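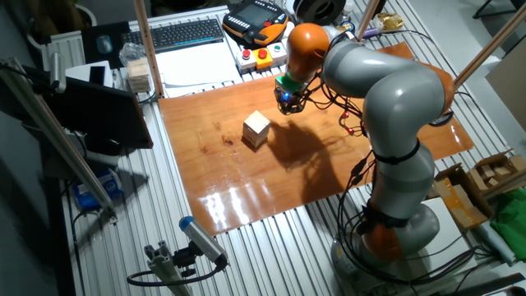
**Budgeting a second arm cell, what am I forgetting?**

**tkouris** wrote on 9/4/19:

I run a small shop doing block work, mostly short wooden parts that get picked, placed and stacked before glue-up. We have one arm on an extrusion bench and I want to plan a second cell for October. I have a quote from Grostia for the arm and controller and a separate quote from Plodero for the gripper. The arm quote is good for 14 days.

What I have on the list so far:

- arm, controller, pendant
- gripper and mounting flange
- extrusion bench
- PC and monitor
- stop and start buttons in a box
- freight

Is there a line missing? The last time I did this I went over and had to explain it to my business partner, and I would like to skip that.

Thodoris

---

**bridlen** wrote:

Cable management. Everyone leaves it off. With a gripper on the end you have cables running the whole length of the arm, and if all you do is strap them on you will be replacing them. Price a proper dress pack, or at least a spare set of gripper cables. We keep 2 on the shelf.

Also spare fingers for the gripper. Wood is kind to them but crashes are not.

---

**zlei_bench** wrote:

Does the Plodero quote include the software plug-in for that controller? Ours didn't. It was a separate line, and so was the license for the second seat. Ask before the quote runs out.

I'd also put money aside for the top surface. We started with a glossy board because it was lying around. The overhead lights glared off it, and when we added a camera later we had to buy a matte one. If there is any chance of vision in this cell, buy matte now.

---

**tkouris** wrote:

The plug-in isn't on there. I'll ask. Mine is a glossy board too, so noted. No camera planned for the second cell, but I said that about the first one.

---

**maeveb** wrote:

I'm going to disagree with the whole plan a bit. Do you need a second arm? You say the parts are short wooden blocks. How many hours a day is the first arm moving? We bought a second one in our shop and for most of a year both of them sat waiting on the same person to load blocks out of a box. A feeder would have cost less than the arm did and done more for us.

I would price a gravity feeder and a fixture plate before anything with joints.

---

**bridlen** wrote:

Maeve, that depends on the mix. If he changes parts every couple of days a feeder is a pain. You have to retool it every time and the magazine never fits the odd sizes. A second arm at least gives you something when the first one is down.

---

**maeveb** wrote:

It gives you something if it has its own loader and its own program. Otherwise it's 2 arms down for the same reason. I stand by it. Log the idle time for a couple of weeks first, it's free.

---

**anel_lr** wrote:

Safety. I see buttons in a box on your list and nothing else. A stop button is fine but it isn't a risk assessment. We paid an outside firm, Wanditbridge, to do ours, and the report came back asking for a scanner and a floor base we hadn't budgeted. Get the assessment quoted first, because it changes the rest of the list.

And bench stiffness. Extrusion is fine if you go heavy and bolt it down. Light profile with an arm at one corner will rock when it accelerates and your stack will drift.

---

**zlei_bench** wrote:

Agree with Anel on the bench. We added corner plates and it helped. I'd leave a shelf in the budget as well. Keyboard, mouse and pendant all end up on the work table otherwise, and that's reach you paid for.

---

**tkouris** wrote:

OK. Added so far: plug-in and license, spare cables, spare fingers, matte top, risk assessment, corner plates, pendant hook and a keyboard shelf. I'm also going to log idle time on the first arm like Maeve says. If it comes out bad I'll ask Paredes for a feeder price and let the Grostia quote lapse.

Does anyone know if Grostia will requote at the same price?

---

**bridlen** wrote:

They did for us, once. Ask for it in writing.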